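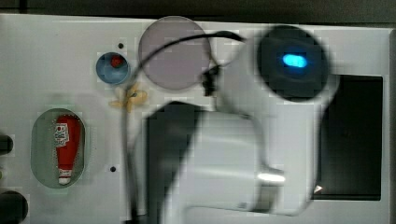 The white work surface at Hullside, from overhead.

Tabletop Kitchen Layout Assistant (part-time, fixed term)
Larkammont, Hullside site
Posted March 2020

Larkammont is looking for one assistant to set out, record and reset small kitchen layouts on a white tabletop. The work supports Wusanel, our catalog of everyday table arrangements. The post runs for 30 working days, starting in April, with five-hour shifts.

The work

Each layout is built from a written sheet. The sheet names the pieces and gives their position relative to the mounting holes in the tabletop, which serve as reference points. A typical sheet calls for an oval plate, a small blue bowl, a colander, a mug and several toy foods. Larger pieces are placed first. The sheet also states which way a handle points, whether a piece stands or lies on its side, and what goes inside what.

The catalog is planned at 254 layouts. Many differ from the one before by a single piece, so sheets must be read in full each time. 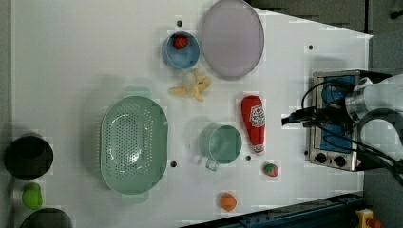

Toy foods need the most attention. The red strawberry in the blue bowl and the small strawberry with the green leafy top are separate entries and are not interchangeable. The peeled banana goes down with its peel open. The ketchup bottle is usually laid flat, and the sheet gives the direction of the white cap. The toaster oven stays on the right side of the table between layouts and is wiped, not moved.

Duties

- Set out layouts from the sheet and check them against the reference print
- Enter each finished layout in Jakab, our record system (training given)
- Wash plates, bowls and mugs at the end of the shift and return all pieces to their shelf
- Report chipped, stained or missing pieces
- Keep mounting holes free of crumbs and tape residue

Requirements

- Steady, accurate handwork
- Ability to tell close shades apart - the colander and the mug are a similar green
- Comfortable standing for most of a shift
- Clear written English for the record entries

Experience in food styling, store display, stockroom work or prop handling is useful but not required. No cooking is involved.

Pay and terms

Pay is hourly and is stated in the offer letter. Set-out time is expected to fall to roughly 5 minutes per layout after training. Shelf labels run to 700, including spares and retired pieces, and a printed index is kept at the table.

To apply

Send a one-page resume and a short note on any similar work to the Hullside office, marked "Wusanel layouts". Applicants selected for a trial will be asked to set out two layouts from the sheet. The trial is paid at the same hourly rate.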